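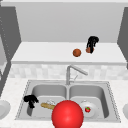 Spring Main Flushing: What Calden Customers Should Know

1/ The Calden Water Office begins its yearly flushing of water mains on Wednesday. Crews will start in the Sadowski Hill pressure zone and move downhill toward the river. Please read the full thread if you receive a water bill from this office.

2/ Flushing means opening hydrants in a set order so that water moves through the mains faster than it does on a normal day. The faster flow lifts iron and other fine sediment off the pipe walls and carries it out through the hydrant.

3/ Work hours are 10 p.m. to 6 a.m. The night schedule was adopted after last year's program, when daytime work on Sturnetti Avenue slowed traffic and left several restaurants with cloudy water during lunch service.

4/ The first stage covers 3,405 service connections. Streets east of the rail line are in the second stage, which will be announced separately. Customers on private wells are not affected.

5/ Your water will stay on. You may notice lower pressure while a crew is on your block, and some homes will see yellow or light brown water the next morning. The color comes mainly from iron that has been stirred up in the main.

6/ If your cold water is discolored, open the cold tap nearest to where the service line enters the house and let it run. In most homes it clears within 20 minutes. If it does not, close the tap, wait an hour, and try again.

7/ Do not run hot water while the cold is discolored. Doing so draws sediment into the water heater, where it settles in the bottom of the tank and is much harder to remove.

8/ Hold off on laundry, especially whites, until the cold water is clear. If a load has already been stained, keep it wet and wash it again with a rust remover made for fabric. Do not use chlorine bleach, which can set an iron stain. Do not put the load in the dryer.

9/ Faucet screens may catch grit. If the flow at one faucet is weak and the others are normal, unscrew the tip, rinse the screen, and put it back. Some newer faucets need a small plastic key for this, normally packed with the faucet when it was sold.

10/ Customers with a whole-house filter should bypass it overnight if the unit has a bypass valve. Note the position of the valve before you turn it. Replacement cartridges are not supplied by this office.
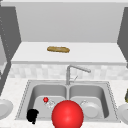 11/ Manee Phromma wrote in to ask whether her building on Sturnetti Avenue would be flushed twice, as the street appears in both the hill zone and the river zone on the posted map. It will be flushed once. The zone line runs down the middle of the street, and the main is on the hill side. A corrected map is now on our website.

12/ A related point for owners of older buildings. Pressure in the lower part of the hill zone can reach 80 psi overnight, when little water is being used. Crews will open and close hydrants slowly to limit surges. A building with a failing pressure regulator may still hear banging in the pipes. Have a licensed plumber look at the regulator if this continues after your street is finished.

13/ Dialysis patients who are treated at home should call the office before the work begins so that the address can be marked on the crew sheet. Calls made for this reason are taken ahead of billing calls.

14/ Please do not park within the posted space at a hydrant during work hours. Temporary signs go up the afternoon before. Cars that block a hydrant may be towed at the owner's expense under the existing street rules.

15/ Hydrant water will run along the curb to the storm drains. It is treated to remove chlorine before it reaches the drain. If the grate in front of your property is covered with leaves, clearing it by early evening will help keep the water off the sidewalk.

16/ The contractor for this stage is Wiltetti. Its crews wear orange vests and carry a letter signed by this office. They have no need to enter a home, and they do not sell filters or offer water tests at the door. Report anyone who does to the office.

17/ Street lists are posted each afternoon by 4 p.m. on our website and at the front counter. A hard freeze will move that night's streets to the next work night. For discolored water that lasts more than a day, call the number on your bill and give the nearest cross street.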